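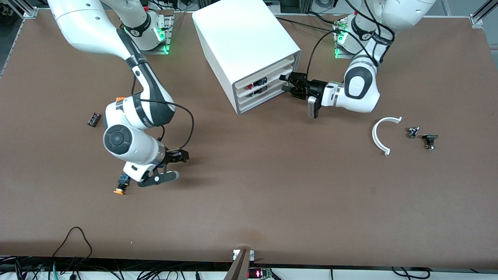 Willholm Evening Speakers' Club – Members' Talks

Speaker notes: Getting a Garden Through the Winter
Touran Heydari

(Slow down at the start. I always rush the start.)

Good evening, everyone, and thank you for coming out on such a miserable night. Thank you to Golshifteh for the introduction, which was far too kind, and for saving me a parking space. I was asked to talk for half an hour about winter gardening, and my husband laughed out loud when he heard, as he knows I can talk for half an hour about a single leek.

I'll start with my first winter on Wanyama Road. I had moved from an apartment with a balcony to a house with a long, thin, north-facing yard, and I did what I thought sensible people did. In November I cut everything down to the ground, raked up every last leaf, bagged the lot and went indoors feeling very pleased with myself. By spring I had bare soil packed as hard as a parking lot, and I had lost 17 plants. I know the number because I had kept all the labels in a cookie tin, and I still have the tin.

(Hold up the tin. Pause.)

My neighbor then was Pouran Ebrahimi, and some of you will remember her from the plant sales. She leaned over the fence and said, "You've taken its coat off, dear." I have been repeating that ever since, mostly without giving her the credit, so tonight she gets it.

So, leaves. Leave them on the beds, please. Clear them off the lawn and the paths, and lift them off anything small and low that might rot underneath, but otherwise let them lie. If you have more than you can use, put them in a wire cage in a corner and forget them for 2 years. What you get at the end is dark and crumbly and smells like a walk in the woods, and you will want to show it to visitors. I do show it to visitors.

(Pass around the jar of leaf mold. Ask for it back this time!)

Stems next. I cut back anything that has gone slimy, like the hostas, and anything diseased goes out with the trash. The rest I leave standing until the new growth shows at the base. Coneflowers, sedum, the taller grasses – they look lovely with frost on them, and the finches will pick over the seed heads for weeks. Shahla Rostami tells me hers looks untidy from the kitchen window and she can't bear it, and that's fair enough. Cut the front row, Shahla, and leave the back.

Watering is the part people forget. Pots under the eaves can go all winter without a drop of rain reaching them, and an evergreen in a dry pot will be brown by March. Pick a mild morning, put your finger in the soil, and water if it feels dry an inch or so down. I lost a bay tree that way, a good one, from the nursery at Hondness, and I'm still cross with myself.

Now bulbs. You have not missed it! If the ground isn't frozen you can still get tulips in, even quite late. The year my knee was bad I planted mine on January 1, with Nima Ansari from across the street doing the digging while I pointed, and they came up shorter and later than usual but they came up. The park people at Adent put in 2,000 crocuses one fall, and I would love us to do something like that along the library path, on a smaller scale.

(If time is short, skip to tools.)

A word about seed catalogs. Make your list, put it in a drawer for 10 days, then cross out half. I say this every year and I have never once managed to do it.

Tools, quickly. Scrub off the dirt, dry them properly, wipe the blades with a little oil, and rub some linseed oil into the wooden handles. Drain your hose and bring it in. Mine split from end to end one January – what a sad sight.

I'll take questions now, and there are divided snowdrops in the box by the door. Please take a clump home with you.

(Thank the tea table. Collect the jar.)

We use cookies to help this site work and to remember your settings. By continuing to browse you agree to our use of cookies. Accept | Manage settings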